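Subject: Re: [sirnwood-health] IUD or implant after a baby?
From: Mwende Kashindye
To: sirnwood-health list

Hi Faith and everyone,

So glad you asked this, because I went through the whole muddle last June and have been itching to talk about it ever since! I've left your message in so people can follow along.

> Faith Simiyu wrote:
> My midwife wants me to think about contraception before the
> six-week check and I haven't got a clue. I'm breastfeeding, I was
> hopeless at taking the pill on time even before I had a newborn,
> and my sister's copper IUD gave her awful periods. Has anyone had
> the hormonal one put in after a birth? Does it hurt? And did it
> affect your milk?

I had the hormonal IUD fitted at the Barasa Street clinic when my second was 7 weeks old. The doctor had a good feel of my tummy first, did a pregnancy test, and went through my history properly (migraines, blood pressure, the lot). The fitting itself was a strong cramp, then a second one, and then I was lying there asking if she'd started. I took ibuprofen beforehand and wore a pad home. My milk carried on as before, and my doctor said that's what she'd expect with the progestogen-only methods.
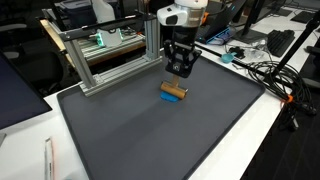 Nafula Muriithi wrote back to me off-list and is happy for me to pass this on: hers hurt a fair bit more than mine did, and she wishes she'd asked about a local anaesthetic when she booked instead of finding out on the table that she could have had one. She also spotted for months before it settled. She'd still do it again, she says, but please don't go in expecting a breeze because Mwende had one.

Fair call! I spotted too, on and off, and kept a little tally on the calendar so I'd have something to show at the follow-up. Do learn to check the strings. I was squeamish about it and then it took me ten seconds.

Cost: I paid $109 for the appointment and the device was on top of that. Ravindran Arumugam at the Givevside pharmacy was terrific, he looked up what my plan covered while I jiggled the pram, and it saved me a second trip. If you go private you could be looking at $200 or more just for the fitting, so ring around.

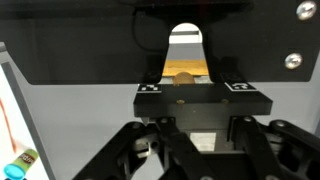
Black gripper with two square markers and a small round brown object, close in.

One more thing, Faith: if you're leaning towards the implant, ask for someone who does a lot of them. Mwajuma Rashidi had hers done in her lunch hour and loves it, and she's on this list, so Mwajuma, do chime in!

And ring the clinic straight away if you get a fever, bad pain or heavy bleeding afterwards. They gave me a sheet with all that on it and I stuck it on the fridge.

Big hugs to you and the wee one,
Mwende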